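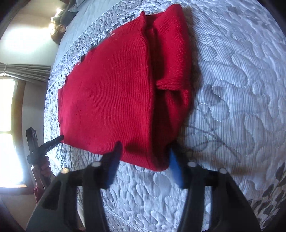 Red sweater, folded. Sleeve tucked along the right side.

So it's April and I have opinions about knitwear now. Our robotics club picked laundry for the spring project, and if you'd told me last fall that I'd be spending my evenings bent over a bed with a gripper in each hand, folding the same sweater again and again, I would have asked what happened to the maze car. (The maze car is in a box. Its front wheel is still missing. Please stop asking.)

The project is called Peng. There was a vote, there was a tie, somebody's cat was involved, moving on. The idea is that we do a pile of folds by hand with the grippers, the recordings go into the training set, and by the end of the semester the arms in the lab should be able to take a sweater that's lying flat and turn it into a tidy bundle. We have until the Rastham showcase to get there, and the showcase is getting close enough that I've started checking the schedule before breakfast, like it's going to change.

I signed up for sweaters because I thought T-shirts would be boring. Big mistake! T-shirts are lovely. You pinch, you lift, you lay it down, and it stays where you put it. A ribbed knit stretches when you pull on it, so you think you've moved the sleeve four inches and all you've done is make the sleeve longer. Then you let go and it creeps back. I did a whole evening of sleeves before I worked out that you have to grab farther up than feels right, close to the shoulder, and bring the whole thing over in one slow go.

And the puff! Any corner with a few layers in it wants to puff out. You can press it down with the side of a finger but then the fold next to it shifts, and you fix that one, and the puff is back. I've decided that a little puff is fine. The scoring sheet says "roughly rectangular" and I am holding on to that word with both hands.

The other thing that took me forever was getting my own hands to slow down. I fold laundry the way everybody folds laundry, fast and while thinking about dinner. With the grippers you get two fingers on each side and that's your lot, no palm, no chin to hold the collar. My first few tries looked like a crab fighting a blanket. By now I'm at the point where I can do a full fold without muttering, and my shoulders only hurt the next day.

Numbers, for those of you who like numbers: as a club we have 3243 folds saved, across everything from dish towels to one very stubborn hoodie. 331 of those are mine and they're all sweaters. We threw out a bunch along the way, mostly mine, mostly from the first week, when I kept finishing a fold and forgetting to end the recording. There is a lot of me standing there being pleased with myself.

We do our sessions in sets of five, then a break, then another five if the light is still good. I like working on a bed better than on the lab table. The table is slick and a sweater slides all over it, and on a quilt the knit sort of grips and stays put while you work on the other side. It does mean the bottom layer can drag and bunch up when you pull, so you trade one problem for another, but I'd take the quilt any day. The arms will have to deal with both anyway, and the table people are ahead of us on count, so we're catching up.

We did our first real test of the trained version a little while back. It got the first sleeve over! It then went for the second sleeve, missed, closed on nothing, and carefully carried the nothing across and set it down. Everybody cheered anyway. The team from Drirnuvia, who we'll be up against at Rastham, posted a clip of theirs doing a whole towel, corners matched and everything, and I've watched it more times than is good for me. A towel doesn't have sleeves, though -- I'm just saying.

What's left before the showcase: more left-sleeve-first folds (I always start on the right, so the data is lopsided and that's on me), a batch with the sweater starting out crooked, and cardigans if we get to them. I haven't touched a cardigan yet. Buttons scare me.

Also the write-up is due to Mirnik, who are lending us the second lab arm, and I said I'd do the part on fabrics. I have one paragraph so far. It's mostly about ribbing.

If you've got old sweaters in any size you don't want back, the club would love them, pilled and stretched is fine, moth holes are fine. Leave me a comment and I'll tell you where to drop them off. More when we get that second sleeve.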